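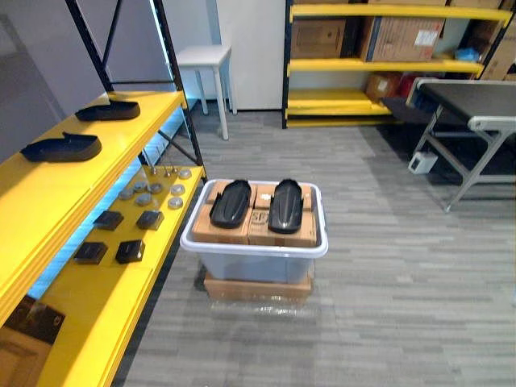

13 November 2025

Kitting cell, Trelton room. Notes after reading the Vivimance quote again.

The claim is that their unit can do our bin packing "out of the box." I would like to know whose box. Today's job for comparison: four cartons into the storage bin, two by two, two of the black shoe trays side by side on top, both pointing the same way. A new person learns it before their first coffee break.

What I think a machine can do now: the cartons. They are boxes, they are stiff, they go in straight. Wendt had an arm doing that back in 2021 and it was fine as long as the bin never moved. Ours moves. It sits up on a flat cardboard box on plastic sheeting over carpet, and it gets nudged every time someone walks past. Asked Vivimance if they need a fixture for it. Answer: "recommended." So that is a yes, and it isn't in the price.

Shoe trays: doubtful. Glossy black, raised ridge down the middle, a raised rim. Voma's demo in June had trouble with anything shiny and black, and they spent most of the visit moving lamps. We have a blue strip light along the back of the yellow shelves, and I'd want that left on during any trial. If they ask to switch it off, write that down.

Small parts on the lower shelf: round metal discs, square black pads, the upright bolts. Pads lie flat, so suction maybe. Discs the same, if they aren't touching, and they usually are. Bolts standing at the rear edge of the shelf with the upper shelf over them, I don't see how a wrist gets in there. People just reach. Could move the bolts forward, but then we are rearranging the room to suit the machine and calling it automation.

Numbers. The brochure says 1000 picks between faults. No mention of which picks. If it's the same carton 1000 times I don't care. What I'd accept: 3000 picks on our mix, our light, bin placed by hand each time, one person allowed in to clear jams and every jam logged. Their offer was a 14 day trial with their engineer on site, and to me that's a trial of the engineer.

To do:
- send Vivimance the tray drawings and ask for a video at real speed, uncut
- ask Wendt what they ended up paying for fixtures
- tape marks on the carpet for the bin
- time the hand pack properly, with a stopwatch this time

Tidying the shelves afterward wasn't in anyone's quote. Still us, then.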